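The Cunolbridge Household Budget Study invites residents to take part in its second round, which opens in February. The study records how households plan, pay for and put off ordinary spending over the course of a year. The first round drew 508 households, and its findings were used in the review of the Giltis rent supplement.

## Who may apply

Applications are welcome from any household in Cunolbridge or Trellier in which at least one adult is responsible for paying the bills. Renters, owners, boarders and those living with relatives are all eligible. Households that took part in the first round may apply again, but places will be offered to new applicants first. 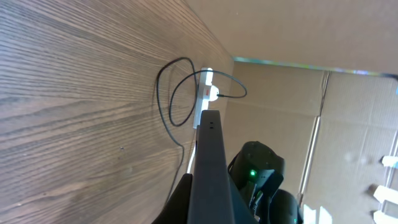

Applicants need not keep a budget at present. The study has a particular interest in households with irregular income, including casual and seasonal workers, and in those who have moved within the past 2 years.

## What is involved

Participants will be asked to:

- complete an opening interview of 30 minutes, in person or by telephone
- keep a spending diary for one week of each month, on paper or online
- forward copies of power, water and telephone bills, with account numbers removed
- attend a closing interview at the end of the year

Diaries are to be completed by the same adult throughout, where practicable. A missed week does not end a household's participation, but the study office should be told.

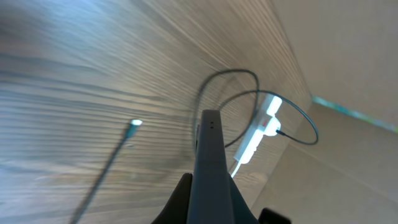 *Wood-grain surface beside a beige wall.*

## Payment and privacy

Each household that completes the year will receive $1,855, paid in quarterly instalments. Households that withdraw early will keep any instalment already paid. Participants are advised to check whether the payment affects any benefit they receive.

Names and addresses are stored separately from diary entries. No household will be identified in any report, and records will not be shared with landlords, lenders or employers.

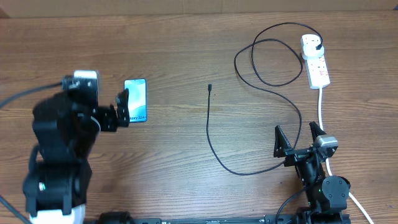
Chantharasri wrote at the close of the first round that the diary weeks were less work than expected, though the December one took two evenings, and that the bill copies would have been easier to send all at once. Bills may now be forwarded monthly or quarterly, as the household prefers.

## How to apply

Application forms are available from the study office and from the front counter of the Trellier library. Completed forms should be addressed to Birthe Hallgrímsson, Study Coordinator, and marked "Second Round". Applicants who require an interpreter or a large-print diary should say so on the form.

Call issued 11/18/25. All applicants will be notified in writing.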